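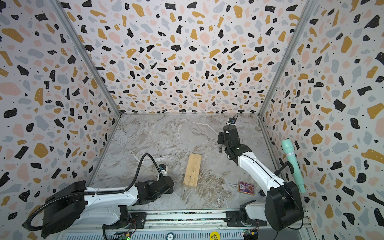 Bachmann stellt neue Dekorserie Wimon für Wand und Boden vor

Randville, 8. Mai 2019

Die Firma Bachmann erweitert ihr Sortiment an Oberflächen für den Innenausbau. Die neue Serie Wimon ist seit April lieferbar und umfasst Dekore in Terrazzo-Optik für die Wand sowie Marmoroptik für den Boden. Beide Gruppen können miteinander kombiniert werden.

Terrazzo ist in den letzten Jahren wieder sehr gefragt, sowohl in privaten Wohnungen wie auch in Cafés und Läden. Der echte Belag ist jedoch schwer und seine Verlegung braucht viel Zeit. Für Mieter und für kleinere Geschäfte kommt er deshalb oft nicht in Frage. Mit Wimon bietet Bachmann diesen Kunden ein gedrucktes Dekor an, das auf einem glatten Untergrund verklebt wird.

Bei den Wanddekoren stehen helle Grundtöne mit Splittern in Schwarz, Senfgelb, blassem Rosa und Hellgrau zur Verfügung. Das Bodendekor gibt es in Grau und Weiß. Für die Ecken liefert Bachmann passende Profile aus Aluminium in Silber.

Die Bahnen der Wanddekore sind 600 Millimeter breit. Damit können sie von zwei Personen ohne besonderes Werkzeug angebracht werden. Der Untergrund soll trocken, sauber und frei von Staub sein. Auf frischem Putz darf das Material nicht verklebt werden.

Ausstellung in Nekness

Im Ausstellungsraum in Nekness sind alle Dekore der Serie in voller Größe zu sehen. Der Raum hat eine Fläche von 116 Quadratmetern und wurde für die neue Serie umgebaut. Handmuster können dort kostenlos mitgenommen werden. Für Architekten und Handwerksbetriebe ist außerdem eine Beratung nach Anmeldung möglich.

Über Bachmann

Bachmann hat seinen Sitz in Randville und vertreibt Oberflächen für Wand, Boden und Möbel. Das gesamte Sortiment umfasst mehr als 988 Artikel. Der Verkauf erfolgt über den Fachhandel und über den Standort in Nekness.

Abdruck honorarfrei, Belegexemplar erbeten.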